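From: Anel Naidoo
To: Bavness field archaeology list
Subject: Re: Joint session proposal, Cleston meeting
Date: August 2022

Radu Furtună wrote:
> We have 121 sherds from the lower ditch and I think that is
> enough to argue for a pottery workshop on the site. Ionuț has
> agreed to present. Could the list back this as a full session?

Radu, I've read the draft twice and I'm still not persuaded. How many of those sherds are wasters? The table on page 13 lists "misfired or burnt" as one group, and a burnt pot can come out of any house fire. You have no kiln, no clay pit and no tools. What you have is a ditch full of broken pots, and I could show you one of those at Premine tomorrow.

The dating bothers me more. Two samples, both charcoal, both from the same fill, and the text stretches them over some 200 years of production. Da-eun raised this in April and I don't see that anything changed. 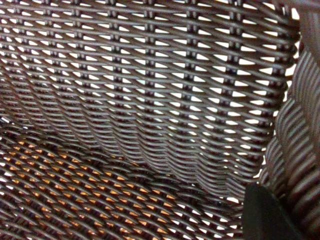 What I'd want before a full session

1. The wasters counted separately, with drawings.
2. Thin sections on at least a few pieces. Moldovan still has lab time, as far as I know.
3. A date from something other than old wood.

Until then I'd support a poster. Carter Fehr thinks I'm being too hard on you, and he can say so here if he likes. I may well be wrong about the ditch, but the draft doesn't show me that I am.

Please send the sherd table as a spreadsheet. The PDF won't copy properly.

Anel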